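Three games in eight days and I am cooked

Quick one tonight because I have to be up at 5:30. Typing this at the kitchen counter with an ice pack on my knee so forgive whatever comes out.

So. We played Arellano at their place first. For anyone new, I play second base (badly) and bat ninth (also badly) for Trarklow in the women's and mixed summer league, and have done since my kid was in diapers. July is when the schedule gets stupid. Rainouts from June all get shoved in wherever there's an open field and you end up eating dinner in the car in your cleats.

Arellano was a 7-6 loss. Hurt. Kavitha Ramasamy pitched all seven innings and deserved a lot better than what the rest of us gave her behind the plate and around it. She gave up two earned runs, the other five are on us. One is on me specifically - ground ball right at me in the fourth, easy double play, and I was already looking at second before I had it. Went straight through. My old coach used to yell "eyes, then feet, then arm" and I could hear it the whole time I was chasing the ball into right field.

We did come back. Down 7-2 going into the sixth, then Tove Fogh hit one off the scoreboard post with two on. Off the POST. Loudest sound I've ever heard on a softball field. Then a walk, an error, and we were one run short with the tying run on third when I came up in the seventh. You can guess. Pop up to the catcher.

Drove home not talking.
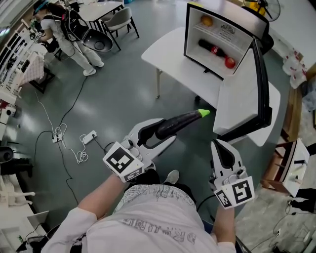
Eggplant, left hand.

Second game was Gerero at home and it was a totally diffrent team, us I mean. Same nine people. No idea. Emiliano Lozano moved himself down to sixth in the order and put Yatziri Cuautle leading off, and she got on base every single time. Four for four plus a walk. She slaps everything to the left side and then just runs, and their shortstop started creeping in and in until she finally hit one over the poor girl's head.

12-3 final. I had two hits!! One was a bunt that wasn't supposed to be a bunt but the book says single and I'm not calling the scorer to complain.

Also my average is now .273, up from something I won't type here. Emiliano keeps the stats in a notebook and reads them out in the parking lot whether you want him to or not. I pretend not to care. I wrote it on my hand.

Other stuff from that game while I remember it:

The new infield dirt at our place is great until the sixth and then it's concrete. Somebody needs to water it between games. I'll bring a hose if there's a spigot that works.

Elaheh Tehrani caught both halves of the double they made her play that day, hers and then ours, and still threw out two runners. Her arm is unreal. Buy her a sandwich.

Umpire called a strike zone the size of a door for both teams so fine, fair is fair.

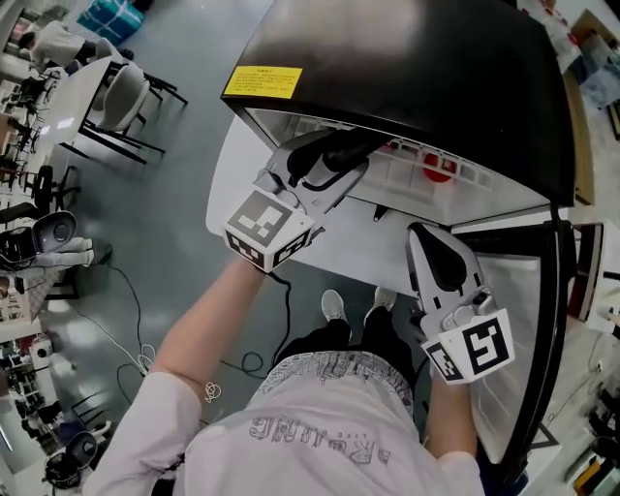

Justport, or the long one

Last game was away at Justport and it started an hour late because the youth game before us went to extras. Good game too, I watched most of it from the bleachers with a hot dog I regretted by the second inning.

Ours was a grind. 1-0 after five. Tove on the mound this time, Kavitha resting, and she isn't really a pitcher but she throws hard enough and has this changeup that looks like she fell over. They couldn't touch it. Fly balls, fly balls, fly balls. Our outfield must have run a couple of miles.

Then the bottom of the sixth. Two outs, runners on second and third, and their cleanup hitter sends a rocket up the middle. I dove. I don't dive. I'm too old to dive and my knee has a whole opinion on it now. But it stuck in the glove, flipped it to Yatziri at second from my stomach, runner was late getting back, or maybe the ump just felt sorry for me - either way inning over. Wait no, the catch was the third out, I didn't even need to flip it. I only figured that out on the bench. Everyone let me have my moment though.

We got two more in the seventh and won 3-0. Two wins, one loss, and we're tied for third with Arellano, who hold the tiebreaker because of that stupid ground ball.

Knee is puffy but bends. Going to tape it and see. Next one is at home, 6:15, field by the library. Bring a chair, the bleachers on the third base side still have that loose board.

If anyone picked up a left handed black glove with TF inked on the thumb, its Tove's and she wants it back.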